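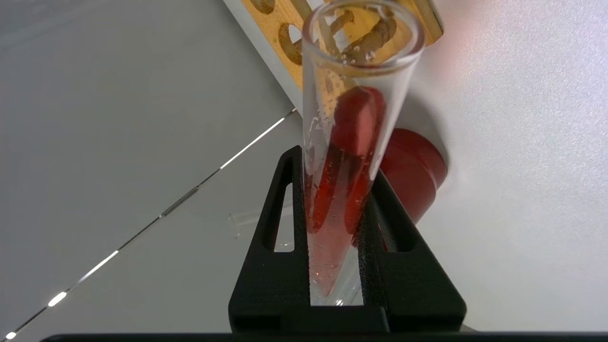
Clear test tube, held upright with a slight tilt.

Products > Laboratory Supplies > Glassware > Trenby Clear Test Tubes

Trenby Clear Test Tubes, Rimmed, Round Bottom

Catalog number 773. Supplied by Edwood Laboratory Supply.
Page revised January 17, 2025.

Trenby test tubes are general-purpose tubes for teaching laboratories, water testing rooms and small production laboratories. They are intended for mixing, holding and short-term observation of liquids at room temperature and under moderate heating. The tubes are made of borosilicate glass and have an even wall from the rim to the base. A rolled rim strengthens the opening and gives a stopper a firm seat.

The tubes are sold by the tray and by the case. A tray is suitable for one teaching bench. A case holds 440 tubes, packed in divided cartons, and is the usual order for departments that restock once a year. Orders for mixed sizes are accepted, but each carton holds one size only.

Cleaning before first use

New tubes should be washed before they are placed in service. Rinse each tube with tap water, wash with a mild laboratory detergent and a soft brush, and rinse again with distilled water. The brush should have a tufted end. A bare wire tip will scratch the base, and a scratched tube is more likely to crack when heated.

Drain the tubes upside down on a rack. Paper towels leave fibers on the inner wall and are not recommended.
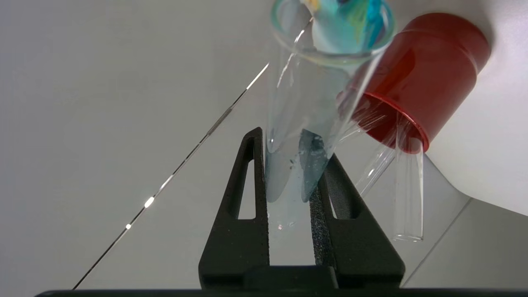 Tubes that have held dyes or indicators should be rinsed promptly. Where a stain remains, soak the tube overnight in detergent solution and brush it again the next day. Abrasive powders must not be used. Tubes may also be cleaned in a laboratory washer, provided that they are loaded in a basket that keeps them from touching one another.

Heating

Heat tubes gradually and keep the open end pointed away from all persons. A tube should be no more than one-third full when heated over a burner. Do not place a hot tube on a cold or wet surface – allow it to cool in a metal or ceramic rack. Tubes with chips, star cracks or deep scratches must be withdrawn from use and discarded in a container marked for broken glass.

Storage and racks

The Macedo rack, sold separately, accepts 13 tubes in a single row and is offered in coated wire or in polypropylene. The wire version may be placed in a drying cabinet. The polypropylene version is preferred for cold storage.

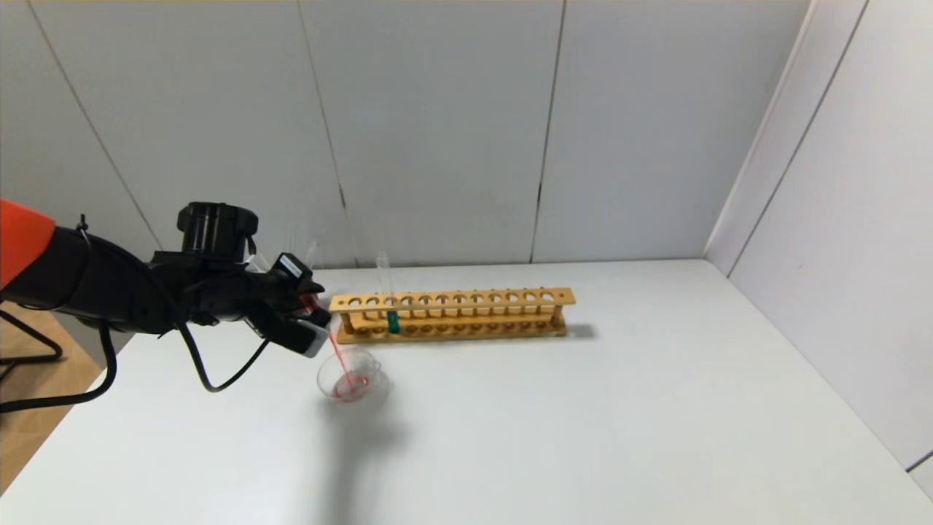

Stoppers are available in rubber and in cork, size 2. Customers who previously ordered stoppers under the Woltilcombe name should note that these are now listed with the Trenby range. The dimensions have not changed, and existing stock may be used with current tubes.

Ordering and returns

Institutional customers may order by purchase order or through an existing account. Unopened cartons may be returned for credit. Breakage in transit must be reported on delivery, and the carton and its packing should be kept until the claim has been settled. Replacement tubes are shipped with the next scheduled delivery unless the customer requests otherwise.

Edwood does not supply these tubes sterile. Laboratories that require sterile tubes should autoclave them before use, with stoppers removed or loosely fitted.

Comments (4)

benchroom_b
Do the old Woltilcombe corks fit the shorter tube as well? We still have a drawer full.

Edwood Customer Service
Yes. The opening is the same on both lengths.

chemprep
We have used these for two school years. Glass is fine, breakage mostly at the sink. I would like to see a half case offered, as 440 is a lot to store in a small prep room.

R. in receiving
Carton labels are much easier to read than the previous ones. The wire rack is a tight fit in our drying cabinet, so measure before you order.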